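Clearing out the kitchen before the move

Jul 8, 2018

We move from Ballotgate to Kirnow in September, and the new kitchen has less than half the cupboard space of this one. I decided to start early and do one shelf at a time. The first thing I did was stop buying dry goods. We had four open bags of rice and 400 grams of lentils I don't remember paying for, so that was dinner for most of last week.

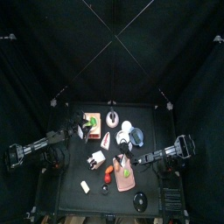 The moving company, Mandmont, charges by the box once you go over 30. I'd like to stay under that. Books will take up most of the allowance, so the kitchen gets six boxes and no more. Anything chipped goes out. Anything we haven't used in a year goes to the thrift store on Kobzar Street, which takes dishes but not knives or small appliances.

Pans were harder than I expected. I own three that do the same job, and I kept the heaviest one.

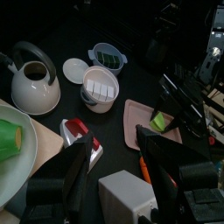
Packing materials are the other cost. The hardware store wanted 88 dollars for a kit of boxes, tape and paper, and I passed on it. The grocery store gives away banana boxes if you ask before noon. To save on paper I'm filling the pots with small things, packed in close like the green blocks in that light blue toy pot. Spice jars fit well this way – the short ones, at least. The tall ones are going in with the towels.

Next is the drawer under the oven, which I haven't opened since spring.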